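Refinishing Pale Tabletops at Droltby
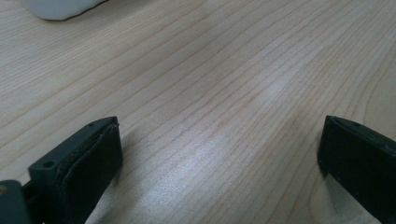

The finishing lead at Droltby sands every top along the grain, even where it curves. "You follow the bend," she said. "Cut across it and the scratches show once the coat goes on."

Her shop refinished 751 tabletops last year, 555 of them for Berkdale. Most come in for worn finish. She checks each one from a low angle, with a lamp at the far side. "Straight down, you miss things. With glare on it you see dust, lap marks, all of it."

She applies thin coats and leaves the top alone for four days. Customers ask for high gloss in June, when the cafes reopen their patios, and she tries to talk them down a grade. For cleaning she recommends a damp cloth and mild soap. "No wax. It makes the next coat a problem."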